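Home Tips Workshop Kitchen Laundry Music Room About

Looking After Vinyl Records and a Turntable at Home

Most record damage happens at home, on the shelf or on the way to the platter. None of the fixes below need special gear, and most of them take less time than one side of an LP. The notes started as a handout for the Fultbridge record swap and have been added to a few times after readers wrote in.

Storing records

Stand them up straight. A stack lying flat puts the weight of every record on the bottom one, and the ring you see worn into old covers comes from this. A leaning row is nearly as bad over a few years. If a shelf isn't full, put a bookend or a heavy box at the open end.

Don't pack them tight either. You should be able to pull one out with two fingers without dragging its neighbors along.

Check the shelf before you load it. A 12-inch LP in its cover weighs more than people expect, and a long row will bow a cheap bookcase. I weighed mine when I moved and came out at about 190 pounds for 386 records, sleeves and covers included. Short spans with a divider hold up better than one long board. Screw the unit to a stud if it is taller than your waist.

Keep the shelf off an outside wall if the wall gets damp, and away from radiators, heating vents and sunny windows. Never leave records in a parked car in summer.

Sleeves

Plain paper inner sleeves shed dust and can leave light scuffs. Swap them for poly-lined ones as you clean each record, and keep the original behind it in the cover if it has lyrics or notes printed on it. Slide the record in with the open side of the inner sleeve facing up, so it can't roll out when you tip the cover.

Suleiman Olaniyan wrote to say he stores new records just behind the cover, inside a clear outer sleeve, to stop the edge from splitting the seam. I have started doing this with heavier pressings.

Dry cleaning

Use a carbon fiber brush before every play. Let the record spin, rest the bristles lightly on the surface for two or three turns, then sweep slowly toward the outside edge. Pressing harder moves the dust down into the groove.

Clean the brush too. Flick the bristles against the handle and keep your fingers off them.

Wet cleaning

For a secondhand record with fingerprints or grime:

Mix distilled water with one or two drops of plain dish soap per quart. Tap water leaves minerals behind.
Lay the record on a clean, folded towel.
Wet a soft microfiber cloth, wring it out, and wipe around the record in the direction of the grooves. Keep the label dry.
Go over it again with a second cloth and distilled water only.
Stand it in a dish rack and leave it until fully dry on both sides. Mine get 16 hours, usually overnight and into the next afternoon.

Do not use this on shellac 78s without reading up first. Alcohol in particular will ruin them. Skip window cleaner and furniture polish on any record.

The turntable

Level comes first. Put a small spirit level on the plinth, then on the stopped platter, and adjust the feet. If your player has no adjustable feet, thin cork pads under the low corner will do it.

Keep it off the same surface as the speakers. If the sound gets boomy when you turn it up, move one or the other before you spend money on anything. A wall shelf solves most footfall skips on an old wooden floor – so does setting the player directly over a joist.

Brush the stylus from back to front only, with a small, soft brush. Side to side can bend the cantilever. Do it with the volume down.

Set tracking force to the figure the cartridge maker gives. Too light does its own harm, as the stylus rattles around in the groove. Blagoje Stojanović, who repairs players in Fultbridge, suggests checking it every 6 months with a cheap digital gauge, and I have found mine drifted once.

If a belt-drive player runs slow or wavers, take the belt off and wipe it, the pulley and the inner rim with a dry, lint-free cloth. A belt that looks glazed or hangs loose needs replacing.

Warped records

A slight warp that plays without skipping is best left alone. Ovens and hair dryers wreck more records than they save. For a mild dish warp, put the record in a clean paper sleeve between two flat panes of glass with a few books on top, and leave it in a normal room for several weeks. It works some of the time.
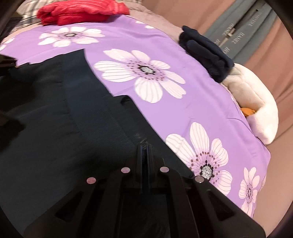
If the record still skips after that, try a clamp or a center weight before giving up on it, but check that your player's bearing is rated for the extra load. Outer-edge warps rarely respond to a center weight.

Last updated October 4, 2021

Contact | Copyright Tamuno Home Notes | Back to top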